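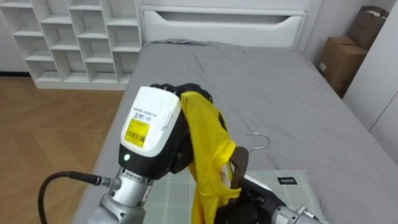
Why does a policy trained by imitation often fail at the point where one object goes inside another?

The errors that matter there are small compared with the errors the training loss cares about. A policy that copies demonstrations is usually scored on how close its predicted arm motions come to the recorded ones, averaged over the whole episode. Being a centimeter off while reaching across the bed costs the same as being a centimeter off at the neckline of a shirt. Only the second one ruins the task.

Session 7: Two-Arm Insertion with Cloth
Course handout, Robot Learning from Demonstration
Instructor: Itziar Vidal. Lab sections: Iñaki Bustamante and Beverley Harawira

Reading before class: the Sistedance project report, sections on data collection and on phase weighting. The appendix on calibration is optional.

1. The task

Putting a garment on a hanger takes two arms. One arm holds the cloth open. The other moves the hanger into the opening, first one shoulder and then the other. In between there is usually a regrasp, when the first arm lets go and takes hold somewhere else.

We use this task for three weeks. It has a rigid object with a known shape, a soft object with no fixed shape, and contact between the two that the cameras often can't see. When a gripper holds thin cloth, the cloth hangs over the fingers and hides them. The hanger disappears too once it is inside. From then on the policy has to work with partial views, and with what the arm joints report about their own position.

2. How the demonstrations are collected

A person drives both arms and the system records camera views, joint positions and gripper opening at each time step. Each recording from start to finish is called an episode. The Sistedance set used in lab has 2,000 episodes. Of these, 800 have been marked up by hand with phase boundaries, which is the part you will be using in Assignment 3.

The phases are:

Reach: both arms move to their first grasp.
Open: the cloth arm lifts the garment so that there is a gap to aim for.
Insert: the hanger arm moves the first shoulder of the hanger through the gap.
Regrasp: the cloth arm releases and takes the other side.
Seat: the second shoulder goes in and the garment is pulled down over it.

Boundaries were marked by Abilio Cantero and then checked by a second person. The hardest one to place is the end of Open. Operators often keep adjusting the cloth while the hanger is already moving, so the two phases overlap. The rule in the data set is that Insert begins when the tip of the hanger crosses the edge of the fabric. If you can't see the edge, use the last time step where you could.

3. The baseline

The baseline policy takes the current camera views and joint positions and predicts a short run of future actions for both arms. This is action chunking, which we covered in Session 5. Predicting a run of actions makes the motion smoother and cuts down on the small errors that build up when the policy picks a new action at every step.

Chunking has a cost. While the arms play out a chunk, they are not reacting to anything new. During Reach this does no harm. During Insert the cloth can slide or swing, and the chunk was planned for where the cloth used to be.

In the Sistedance tests the baseline completed 55 percent of trials. Most of the failures were in Insert. The common pattern was that the hanger tip touched the outside of the fabric, pushed it along, and the policy carried on as though the tip were inside. Look for this in your own rollouts. It is easy to miss from a single camera.

4. Phase weighting

The method we study this week changes two things.

First, the loss. Each time step gets a weight that depends on its phase. Insert and Seat are weighted higher, Reach lower. The weights are set by hand and kept fixed during training. A second version learns the weights, but the gain over the fixed ones was small and it was harder to get to settle, so we leave it out of the assignment.

Second, the chunk length. A small classifier looks at the same input as the policy and guesses the current phase. When it says Insert or Seat, the policy runs only the first part of each chunk and then predicts again. In the other phases it runs the full chunk.

These two changes are separate and should be tested separately. A common mistake in last year's write-ups was to turn both on, see a better result, and credit the weighting. Run all four combinations.

5. What the result does and does not show

The report finds that both changes help with garments that were in the training data. For new garments, shorter chunks still help, but weighting helps much less. One reading is that heavier weights push the policy to fit the exact insertion motions in the demonstrations, and those motions depend on the garment. Stiff cotton holds its opening. Thin, slippery cloth closes up as soon as the gripper moves – the operator compensates without thinking about it, and the policy has to learn that from very few examples.

The report does not test different hangers, and it uses one room layout throughout. Please don't write that the method "generalizes" without saying to what.

There is also a point about measurement. A trial counts as a success if the garment stays on the hanger when the hanger is lifted by its hook. This says nothing about how the garment sits. A shirt hanging by one shoulder can pass. Amparo Bustamante's comments on the draft, which are posted with the reading, argue for a graded score. I agree with most of them, and we will discuss the choice in class.

6. Assignment 3

Train the baseline and the three variants on the 800 marked episodes. Use the split provided and do not make your own. For each variant report:

– success rate on the test garments
– the phase in which each failed trial went wrong
– average trial time

Then pick one failed trial and describe it step by step in up to a page. State what the policy seemed to be responding to and what evidence you have for that. Camera views from both wrists are in the episode folder along with the joint logs. Use at least two sources.

Book time on the arms through Beverley. Stop the arms before you put your hands between the grippers, including when you are only straightening the cloth. Put the hangers back in the bin when you finish, and write down any episode where a gripper lost its grip on the hanger, as we are collecting those for Session 9.

Questions to think about before class

How would you detect that the hanger tip is outside the cloth, using only joint readings?
If the phase classifier is wrong near the start of Insert, which mistake is worse, switching too early or too late?
Would a third camera have helped in the failed trials you have seen so far? Where would you put it?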